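4.3 Recording your first set of demonstrations

By now you should have Lasora installed, the simulator opening without complaint, and both hands following your gloves (if one of them drifts or lags, please go back to section 3.6 before you read on, as you'll only have to throw the recordings away later). This section takes you through recording a set for the task we call Fruit to Plate. It is a gentle one to begin with, and we still use it at our Zarthorpe office when we want to check that a new build behaves itself.

A demonstration is one complete go at the task, from the moment you start recording until you mark it finished. The learning system gets no instructions from you besides these, so the way you move is the way it will try to move. Take your time and settle into a comfortable chair!

Before you start

Open the Tasks menu and choose Fruit to Plate. Set the number of demonstrations to 50, and leave the layout option on Vary, so that the plate and the apple are put down in slightly different spots each time. Give the set a name you will recognise in a month. We like the task, your initials and a number.

Recording a demonstration

1. Rest both hands on your knees and press the left pedal. The hands on screen go to their starting pose and the counter in the corner begins to blink.

2. Wait for the counter to stop blinking. Anything you do before then is not kept.

3. Bring your right hand over the apple with the fingers loosely open, then lower it and close your fingers and thumb together. There's no need to squeeze, and a firm grip in the glove doesn't make a firmer grip in the simulator.

4. Lift the apple a little way clear of the table. A few centimetres will do nicely.

5. Keep your left hand open and near the plate while the right hand is busy. It should be ready to steady the rim if you need it, without resting on it.
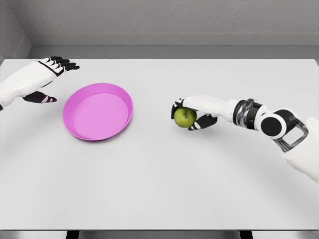

Figure 4-7. Apple lifted in the right hand, left hand open by the plate.

6. Carry the apple across to the plate in one steady movement. If you wobble on the way, carry on. Small corrections are welcome in the set, and the learner does rather well from seeing a few of them.

7. Lower the apple until it touches the plate, open your fingers, and draw your hand straight up before you move it sideways.

8. Press the right pedal to finish. Choose Keep or Discard on the panel that appears, and the next layout will load by itself.

Note: If you drop the apple and can pick it up again within the time allowed, do so and keep the demonstration, but tag it Recovered. If it rolls off the table, choose Discard. The counter won't go up, and you will be given a fresh layout.

Note: Try to use the same hand for the apple all the way through a set. If you would like left-handed demonstrations as well (and they are well worth having), record them as a set of their own with the Dijkstra mirror option switched off, or you will end up with each one stored twice.

Caution: Take the gloves off and have a proper rest after every 2 sets. Tired hands make hurried, sloppy demonstrations, and sore wrists are no fun for anybody.

Caution: Do not unplug the gloves while the disk light is flashing. The demonstration being written will be lost, and the one before it may be damaged too.

Checking the set

Choose Review from the Sets menu and play everything back at double speed. Look out for fingers passing through the fruit, long pauses at the start, and any demonstration that finishes with the apple still in the hand. Untick the ones you don't want. You may well find yourself with 59 recordings for a target of 50 once the tagged ones are counted in, and that's quite all right, as Lasora uses every one that is ticked.

If Review stops with error 609, the set was closed before it had finished saving. Choose Repair Set, leave it to run, and open Review again. Should the error come back, send the log file to Omum support along with the name of the set.

When you are happy with what's left, choose Export and go on to section 4.4, Starting a training run.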